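Feseo Home Help > Bedding > Open ticket
Subject: Vorna flat sheet (white, double) wont hang straight, comes off at the foot
Opened: 5/1/22
Status: waiting on customer

Bought the Vorna sheet in June, been fine up to now. Washed it at 40 as per label, line dried, went to put it back on and the hem is all over the place. One corner droops lower than the rest. Also it's gone very thin, you can see a person through it with the light behind.
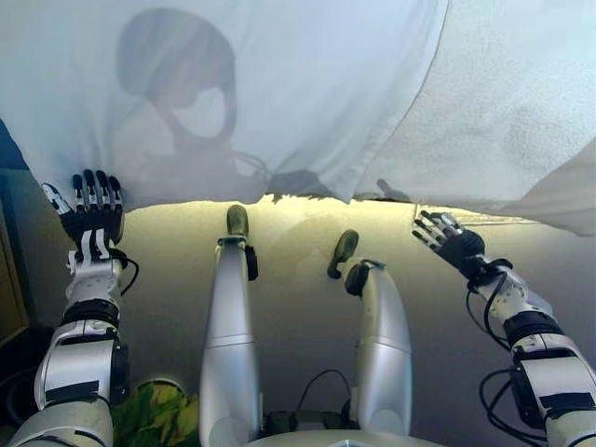 Dendent

Tried so far:
- shook it out, pulled the corners, no change
- turned it round end to end, same
- ironed the hem damp. bit better, then went back
- left it flat 24 hours with books on the corners. No.

Bed is a Walczak double, normal mattress, no topper. Old sheet tucks under fine so its not the bed. With yours I get both sides in, smooth the middle, and then the foot is nearly 20 cm short on one side. Pull that down and
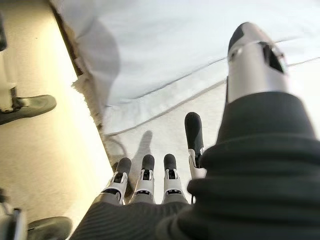 the top end comes out. Round and round. I've now remade it 4 times tonight and want to go to sleep in it.

Feseo Support:
Sorry to hear this. Please could you measure all four sides, flat on the floor, and tell us if the side seams twist?

Dendent:
Will measure tomorow. Seams do twist, left one worst. Dont want another of the same, would rather have the thicker one if its still in stock, or money back.
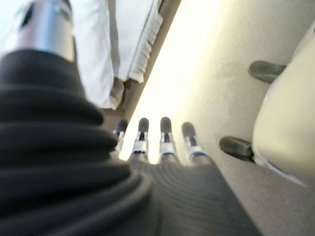
Attachment 3 of 3

Feseo Support:
Thanks, received. Ticket stays open until we have the measurements.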